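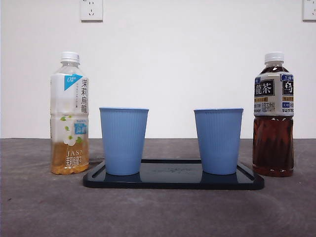 Hina Janjua commented: Check the release step before you blame the pour. Ours looked like a pouring problem for weeks and it was the gripper letting go too late.

Two-arm pouring task: policy tips the bottle too early. More demos or fewer cameras?

Asked by Maiara Xavier in Student Projects

I'm in the Firncombe robotics club and we're doing the drinks task for the Colano student meet in August. Two arms, two tea bottles, two cups on a tray. Each arm picks up the bottle on its side, pours into the nearer cup and sets the bottle back down. Scoring is per cup, with points off for tea on the tray and more off for a knocked cup.

We recorded 200 demonstrations by teleoperation. Training uses one fixed camera and a wrist camera on each arm. Caps stay on for now while we get the motion right, so I can't say anything yet about spills.

The pickup is fine. After that the arm starts tilting the bottle while it's still on the way over, and by the time it gets to the cup the neck is past the rim. On the left side it happens in most runs. The right side does it less. Loss looks normal and the replayed demos are correct.
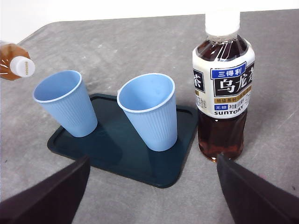 I've already tried lowering the playback speed, and the tilt still begins at the same point in the path. I also retrained without the fixed camera and the arm then had trouble finding the bottle at all, so I put it back. Our mentor thinks we need more data. I think the wrist cameras might be confusing it but I don't know how to show that. We get the lab for two hours after school, so I would like to pick one thing and do it properly.

2 answers

Reply from Mawuli Agyeman (accepted)

Look at your demos before recording more. If several people drove the arms, they probably didn't tilt at the same moment. Some will have started the tilt during the move to save time. The policy averages over that and you get a tilt that starts somewhere in the middle.

What worked for our team:

1. Plot wrist angle against distance to the cup for every demo. You should see a flat line and then a bend. Mark the ones that bend early.

2. Take those out and retrain on what's left, even if it's a lot fewer. We had 1,116 short clips from the Pacheco practice set and threw out a big share of them. The smaller set did better.

3. Go through the wrist video for the moments when the bottle fills the picture. With the label and the tea taking up most of the image, the policy can't see the cup and has only the fixed camera and the joint readings to go on. If your tilt starts during that stretch, the camera angle matters more than the number of demos.

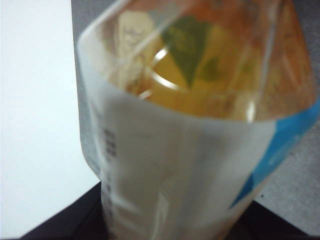

4. Record 10 new demos with a full stop above the cup before the tilt. Same driver for all of them. Add them to the cleaned set and compare.

Keep the fill level in mind too. If one bottle was always nearly full in the recordings, that arm has only learned the small tilt.

Comment from Maiara Xavier: Three of us drove, so step 1 is probably it. Will plot tomorrow.

Reply from Spyros Galanis

I'd just use more data. We use Nenditen for training and it got better every time we added some. Also try a bigger cup if the rules let you.

Comment from Heloísa Rocha: Rules say the cups are supplied, so no. And more demos from the same three drivers would have the same early tilt in them.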